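Cindunholm Opens Year-Round Drop-Off Service for Household Electronics

The Town of Cindunholm will begin accepting household electronics at the Dileno Street transfer station throughout the year, replacing the single collection weekend held each August. The change was approved by the Town Council at its most recent regular meeting and takes effect at the start of next month.

Under the new arrangement, residents may bring televisions, computers, printers, telephones, small kitchen appliances and related accessories to a covered bay on the north side of the station. The bay will be open during the same hours as the rest of the facility, from 8 a.m. to 4 p.m. There is no charge for the first 2 large items per household in each calendar year. Small items and accessories are accepted without charge in any reasonable household quantity.

The Department of Public Works proposed the change after reviewing the results of last year's collection weekend. Over those hours, staff received material from 919 households. Lines of vehicles extended from the station gate to the Zindau Bridge intersection, and the Police Department was asked to direct traffic for much of the first afternoon. A further 126 households registered for an appointment and did not arrive, and a number of residents told the department that they had left the line before reaching the gate.

"The August event served the town well when it was smaller," said Dayana Tapia, Director of Public Works. "We have outgrown it. A resident who replaces a television in February should not have to keep the old one in the hallway until the end of summer."

Ms. Tapia told the Council that the annual weekend required the department to rent additional containers, reassign drivers from regular routes and close the yard waste area for the duration of the event. Spreading deliveries across the year will allow the existing station crew to handle the work as part of its normal duties. The department does not expect to request new positions for the service.
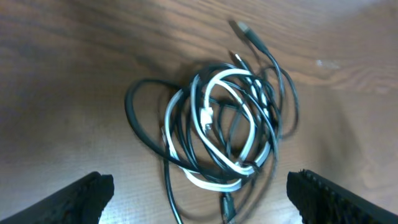 Cords, chargers and cables form a separate category under the new rules. In past years they were accepted only when attached to the device they came with, and residents who arrived with a box of spare leads were often asked to take it home again. The department received more telephone calls on this point than on any other. Beginning next month, all low-voltage and household power cables may be left at the bay, whether or not the matching device is included. They do not need to be sorted by type or color, and a knotted bundle of black cables with a white one caught up in it will be accepted just as it is. Residents are asked only to remove any batteries or battery packs and to keep cables out of plastic bags, which must be cut open by hand at the sorting facility. A cardboard box or an open bucket is suitable. Extension cords are included. Holiday light strings are also included, provided that glass bulbs have been taken off where this can be done safely.

Cables should not be placed in curbside recycling carts under any circumstances. Long, flexible items wrap around the rotating parts of the sorting line and can stop it for an hour or more while they are cut away. The same applies to garden hoses, rope and wire hangers, none of which are part of the electronics service. Hoses and rope should go in household trash. Wire hangers may be left in the scrap metal container at the station.

Batteries will be collected at a staffed counter beside the bay entrance. Rechargeable batteries must have their terminals covered with clear tape before they are handed over. Swollen, leaking or damaged batteries should not be brought to the counter without advance notice. Residents who have such a battery are asked to place it outdoors on a hard surface, away from buildings and anything that could burn, and to call the department for instructions. If a battery is smoking or giving off heat, residents should move away from it and call 911.

Material collected at the station will be transported by Su Recovery Services under a contract approved at the same meeting. The contractor will remove full containers on a schedule set by the department and will provide a written record of the weight of each load. It is also required to report the final destination of all computers, telephones and storage drives. Copies of these reports will be kept on file at Town Hall and may be viewed during business hours.

Several Council members asked about the protection of personal information. The department advised that computers and telephones will be held in a locked container until pickup, and that station staff are not permitted to set items aside for reuse or resale. The contract calls for all storage drives to be physically destroyed. Residents should nonetheless sign out of their accounts and erase their devices before bringing them in. Printed instructions for common types of devices will be available at the station office and at the Cindunholm Public Library.

The Council set aside $3,160 for signs, shelving and pavement markings at the bay. The work is to be completed before the service opens, and one lane inside the gate may be closed for short periods while the markings are applied. Drivers are asked to follow the directions of station staff and to keep children and pets inside the vehicle.

Use of the bay is limited to Cindunholm residents. A current station permit must be displayed on the windshield. Residents who do not hold a permit may show a driver's license or a recent utility bill with a Cindunholm address. Renters are eligible on the same terms as homeowners. Businesses, landlords clearing rental units and home repair contractors are not covered by the service and should contact the department for a list of licensed commercial haulers.

Refrigerators, freezers, air conditioners and dehumidifiers are not accepted at the electronics bay. These items contain refrigerant and will continue to be handled by appointment through the existing appliance program. Smoke detectors, fluorescent tubes and thermostats containing mercury should be held for the household hazardous waste collection in the spring.

Residents who are unable to travel to the station because of age, illness or disability may request a home pickup. Requests can be made by telephone or in person at the Public Works counter in Town Hall. Pickups will be grouped by neighborhood, and the department will contact each resident in advance with a time. Items must be placed on a porch, in a garage or at another ground-level location, as crews are not able to enter living areas.

The Council has asked for a report on use of the bay after its first six months of operation. The report will include the weight of material received, the cost of transport and any recommended changes to the station's hours. Comments from residents may be submitted in writing to the Department of Public Works and will be attached to the report.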